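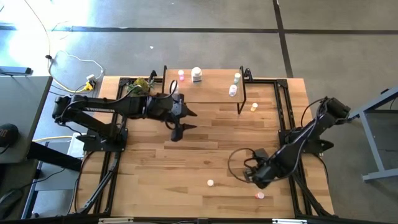

Butcher block in light, striped planks.

Oiling a Wooden Top Without Ruining Your Sunday

Wood tops forgive a lot. They forgive crumbs, onions and the time you used one as an ironing board. Standing water they hold against you for years, usually in the shape of a glass.

Wash with a damp cloth and a drop of dish soap, then dry it yourself. Air-drying is a nice idea that has given my counter by the sink a permanent gray frown.

For rings and small scorch marks, sand lightly along the grain. I start at 120 grit and stop at 220. There is 600 grit paper in the drawer, bought in an ambitious mood, and it has yet to touch wood.

Wipe off the dust. Pour on food-grade mineral oil, more than seems polite, and rub it in with an old T-shirt. Wait 30 minutes, wipe off the extra, and leave it overnight. Skip the olive oil. It goes rancid, and guests will blame the dog.

Lay oily rags flat outside to dry before they go in the trash, whatever the oil.

Next month: the Alvarado Street rental and its squeaky drawers.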